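Hole detector finally behaves (mostly)

Quick one tonight, been at the bench since lunch and my notes are a mess.

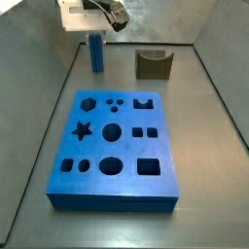
Blue tray, gray saddle block at the back, gripper above it.

So. The insertion planner. Last post I was complaining that it kept picking the wrong cavity for the arch shape, it wanted the big plain rectangle in the bottom row every time. Similar size, similar footprint, and once the shadow fills the cavity the notch on top sort of melts away. Dark navy on blue, not much to grab on to. My matcher was using area plus aspect ratio, which was lazy, I know.

Changed three things this week.

First, no more thresholding on brightness. I convert to a ratio of blue over the sum of the channels and segment on that, then run the contour step. The scuffs on the foam used to come through as tiny fake holes, now most of them get dropped before the contour step even starts. Still get one or two if the lamp is on. Turned the lamp off. Science!

Second, matching is on the full outline now. I sample 39 points around each contour, line it up with the template at every rotation and take the best score. Slow in Python, 790 ms for the whole tray, and Esko Karppinen is going to laugh at me for not vectorizing it. Fine. It runs once per pick so I don't care yet.

The star and the hexagon were never a problem. The ovals are. Two of them sit right next to each other in the bottom row, one small and one bigger, and since I normalize for scale they score the same. Had to put the scale back in as a separate check at the end. Same story with the little squares in the middle row. Felt dumb for an hour over that one.

Third thing, the planner. Before, it went grasp, lift, straight line to above the hole, down. Problem is the straight line sometimes went through the post (the blue extrusion, it's in the collision model now, it wasnt before, don't ask). Now I plan to a waypoint over the middle of the tray first and then to the cavity. Adds a bit of time but the paths look the same from run to run, so when something goes wrong I can at least compare logs.

Numbers for the saddle block only: 23 tries in the new setup, 11 on the old code for comparison. Old code picked the right cavity twice. New code picked it every time, but picking the cavity and getting the block in are two different things... a few jammed on the edge of the foam. I think it's yaw error from the grasp. The block has that concave top and if the fingers close a little off center it twists, and my pose estimate is from before the grasp so the planner has no idea.

Options as I see them:
- re-estimate the pose after lifting, needs a clear view of the block, fingers are in the way
- a small search move on contact, wiggle in yaw until the force drops
- grasp better (lol)

Sirkka Lahtinen says go with the wiggle. She did a spiral search on the Trakstead job and said it was maybe a day of work, and most of that was tuning the force limit so it didn't chew up the parts. Foam is forgiving so I'll probably start there. If anyone has a yaw search that isn't just a sine wave with a timeout, send it to me please.

Also renamed the config files again, so if you pulled the repo before tonight your launch script is broken. Sorry. It's tray.yaml now and the templates live in thier own folder. README is not updated. Will do that tommorow, or whenever.

Need food.

Recent posts
Wrong hole again: area matching is not enough
Moving the Prosik logger off my laptop
Hand-eye calibration, attempt four
Why my planner kept timing out
Notes from the Skivadov meetup
Cheap force sensing, part 2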